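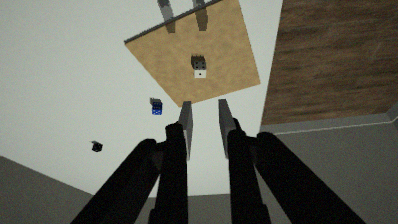 To the members of the Julletti workshop list,

Thank you for the comments on the simulation stage of the Grultero arm. One reply follows; the others will be answered separately.

On the control thread, a member wrote:

> The model has three dice on the table, white, blue and black, and the
> white one is already on the tan board. Is the task to bring the other
> 2 to it? And should we wait for the Bragança bench before training?

The task is as the member understands it. The blue die is to be moved first, then the black. Members should not wait for the bench. Please run the Dramora scene as committed, with a limit of 12 seconds per attempt, and report any run in which the fingertips close before reaching the die. The log now holds more than 4000 attempts, and 44 of them lack a seed value — these will be excluded.

Changes to the finger pads remain closed until November. Requests concerning the table height may be sent to this list.

Workshop Coordination
Julletti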